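The Slow Return of the Mending Circle

By Teresa Głowacki

I learned to darn a sock at 57, which my mother would have found hilarious. She could do it in front of the TV without looking down. I had thrown away every holey sock I ever owned, two at a time, and never felt bad about it until a gray wool pair I really loved gave out at the heel.

So one evening last October I put the socks in a tote bag and drove over to Plultau, a yarn shop with terrible parking and the best radiator in town. They run a mending circle in the back. You bring whatever's busted, you pay two dollars for tea, and you sit down next to a stranger who tells you you're holding the needle wrong (I was!).

My stranger was Bożena Bielecka. She used to alter wedding dresses for a living and she has opinions about thread. Cotton on cotton, wool on wool, and please don't get her started on the shiny stuff that comes in hotel sewing kits. She turned my sock inside out over a wooden mushroom, ran a line of stitches up one side of the hole, and handed it back. "Now you go over and under," she said. "Like a pie crust."

I have never made a lattice pie crust either, but I nodded.

My first darn was a lump. I could feel it in my shoe like a pea under a mattress, and I wore it all day anyway, and I showed it to people at work who had not asked. The second one was flatter. By Christmas I was going through my husband's drawer looking for damage.

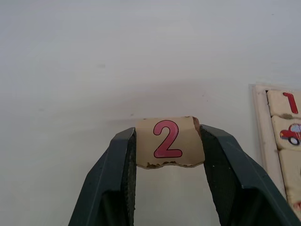

What surprised me is how much people talk when their hands are busy. I've been in book clubs where we all sat there staring into our wine. At Plultau I heard all about Roman Laskowska's divorce before I'd finished threading up. Grażyna Sowa brought in a quilt her aunt had made, with 100 squares and mice damage along one edge, and we spent most of the winter passing it around. I did three squares. They're the crooked ones near the corner, and Grażyna says she likes them best, bless her.

There's some friendly fighting, too. One camp wants a mend to disappear. The other camp (mine, mostly because I can't do the disappearing kind) goes for bright orange on navy and lets everybody see it. Apostolos Margaritis patched the elbows of a tan blazer with pieces of an old kitchen curtain, lemons and all, and wore it to his niece's graduation. She made him stand in the front row for the pictures.

If you want to try it, you don't need much. A darning needle with a big eye, a little yarn close to the thickness of your sock, and something round to stretch the heel over. I used a lightbulb for the first month. An orange works, though it gets fuzzy. Start with a small hole, leave your stitches looser than feels right, and go well past the edge into the good fabric.

The gray socks are on their fourth repair now. There's more blue in the left heel than gray, and I'm nearly out of the blue.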